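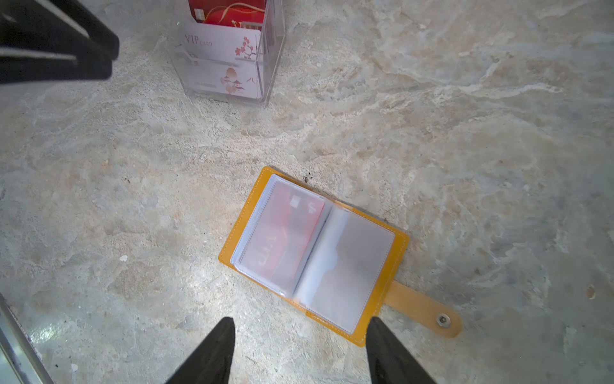

Keeping Household Money Papers in Order

Most of the trouble people have with bills, statements and tax forms comes from paper sitting in four different places. The tips on this page are for a home with one or two earners, a checking account or two, and the usual insurance policies. None of them needs special software.

Pick one landing spot for the mail

Use a tray, a drawer or a shallow box, and keep it near the door you use most. Everything with a dollar sign on it goes there the same day. Open envelopes standing up, over the recycling, and throw out the inserts right away. What is left is usually a single sheet.

Write the due date on the front in pencil, top right corner. If a bill is on autopay, write AUTO next to the date and the amount that will be drawn.

Set a bill day

Twice a month is enough for most homes. We use the 1st and the 15th. Sit down with the tray, pay what is due before the next bill day, and write the confirmation number on the sheet. Then it goes in the folder. Half an hour should do it.

If two of you share the bills, trade off every other month so that both know where the accounts are. Dalia Ramadan wrote to say she and her husband did this after he spent two weeks in the hospital and she could not find the login for the gas company.

Folders that work

You need fewer than you think. Ours are:

Taxes, current year
House or rental
Car
Insurance
Medical
Bank and cards
Warranties and receipts over $200

Label the tabs with a marker. Printed labels peel off after a couple of summers in a warm closet. If a folder gets too thick to close, split it by year and move the older half to a box.

Clean out your wallet

Do this every October, before the holiday shopping starts. Take everything out and lay it flat. Copy the front and back of each card you mean to keep, and put the copies with your bank papers in a locked drawer. Write the phone number for lost cards beside each one.

Loyalty cards you have not used in a year can go. Most stores can look you up by phone number. Never carry your Social Security card, and take out any slip of paper with a PIN on it.

Gift cards belong in an envelope with the balance written on the outside. Cross out the old balance when you spend some. I found $122 spread over five of them the first time I did this, one from a garden center that was about to close. 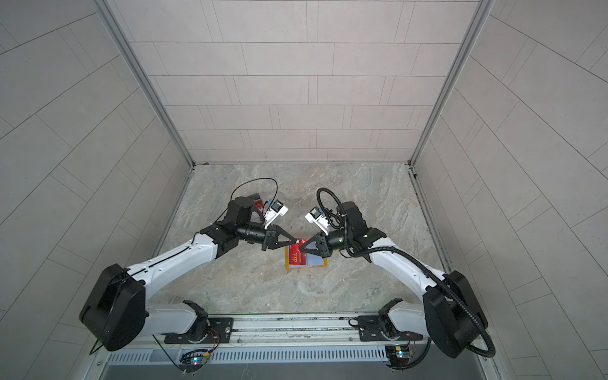 What to keep and for how long

Keep tax returns for good. They take up very little room. Keep the papers that back them up for at least seven years.

Pay stubs can be shredded once you have checked them against your W-2. Utility bills can go after a year unless you deduct a home office. Keep receipts for home improvements as long as you own the house, plus seven years.

Thermal paper receipts fade, and in a hot car they turn black. Make a copy of any you need for a warranty, and staple the receipt behind it.

Shredding

A small cross-cut shredder is fine for a household. Feed it five or six sheets at a time, even if the box says it takes more, and oil it when it starts to squeal. Expired credit cards go through one at a time, in the slot made for them. Our Zillska is nine years old and has only had its cutter cleaned once.

For a big backlog, look for a shred day at your bank or town hall. The one at the Bedarby branch takes two boxes per household.

A cushion for the odd bills

Car registration, the dentist and the water heater are not really surprises. Add up last year's irregular bills, divide by 12 and move that much to savings on the first bill day of each month. For us it came to $235. Start with a smaller amount if you have to, and aim for $1,000 before you put anything extra toward other goals.

Keep this money in its own account with no debit card attached.
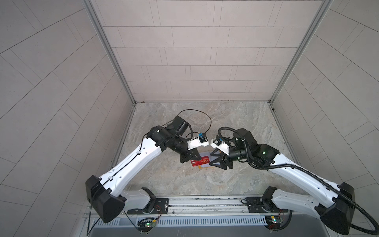 If you do have to dip into it, write down what for. After a year you will have a list that makes the next year's figure much easier to set. Dong-geon Byun keeps his on an index card taped inside the cover of the checkbook, and that works as well as a spreadsheet.

Check the amount again whenever a car is sold, a child starts driving or your insurance renews.

Updated 2024-06-04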